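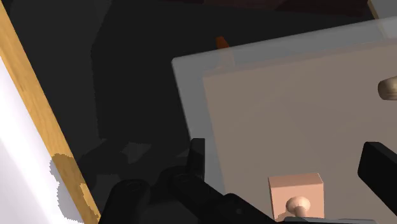

Bastien Besson

Erau is a method for training robot manipulation policies in simulation, in which the lighting and the surface properties of each rendered view are varied while the motion of the arm is kept unchanged. It was developed at Skiveck and is normally applied to wrist-mounted views, where the fingers of the gripper take up part of every image.

Method

A demonstration is recorded once in the simulator as a sequence of joint positions. The sequence is then replayed 10 times, each time with a new light direction and new values for colour, gloss and transparency. Hard shadows with jagged edges, such as those falling across wood grain and pale surfaces, are kept in the training data. Translucent panels are drawn with partial blending, so that an object behind one remains visible in a paler tone. The action labels are copied without change from the original recording.

Results

The first study used 257 demonstrations and a policy network named Charpentier. Over 1,000 simulated trials, most remaining failures were late closures of the gripper on small knobs. Training on 3,000 demonstrations without replay gave a similar success rate at a higher recording cost.

Limitations

Contact forces are not varied. A later variant, Uvano, adds changes in friction but requires the motion to be planned again for each replay.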